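Minutes, Automation Review Group, 15/02/2020

Present: Elaine Furtado (chair), Natanael Fontes, Raíssa Moura, Pádraig Mac Giolla (minutes, again)
Apologies: Rosângela Frota

1. Last minutes
Agreed, once Natanael's name was spelled the same way throughout.

2. Drakov simulation kit
Raíssa has had the trial license for three weeks. Installation took most of the first. The Drakov manual runs to 543 pages, and she reports that the index is the best-written part.

Natanael asked what we would be paying for. Raíssa put up two renders from her two-arm bench setup and said the shadows were the selling point. Elaine observed that we seemed to be shopping for shade. Raíssa said a vision model trained without it would fall over the first time somebody switched on a lamp, and that Skenau's package charges extra for soft edges.
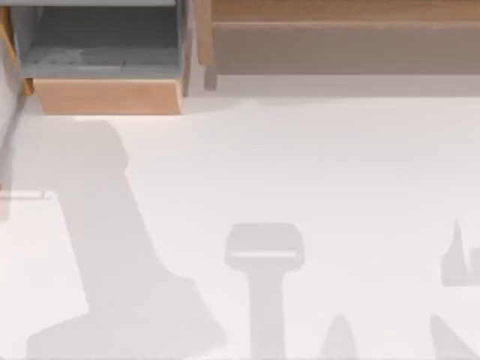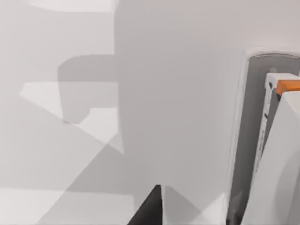
Drakov trial, two simulated views of the bench setup. Gray shadows on the pale surface in both; gripper fingertip at the bottom of the second.

Pádraig asked where the robots were in the first one. Raíssa said out of view. Pádraig asked whether the license was cheaper that way. Moved on.

Natanael likes the wood grain on the furniture but wants to know how long each render takes on our machines. Raíssa gets around 239 an hour with nothing else running, and "nothing else" includes email.

3. Holanda quote
Still not received. Elaine will write to their Drasbridge office, having given up on the phone.

4. Actions
Raíssa: ask Drakov for a longer trial and a price in writing.
Natanael: time the same bench in Skenau, soft edges on and off.
Elaine: Holanda.
Pádraig: read the manual as far as chapter 3.

Kit decision held over to the next meeting.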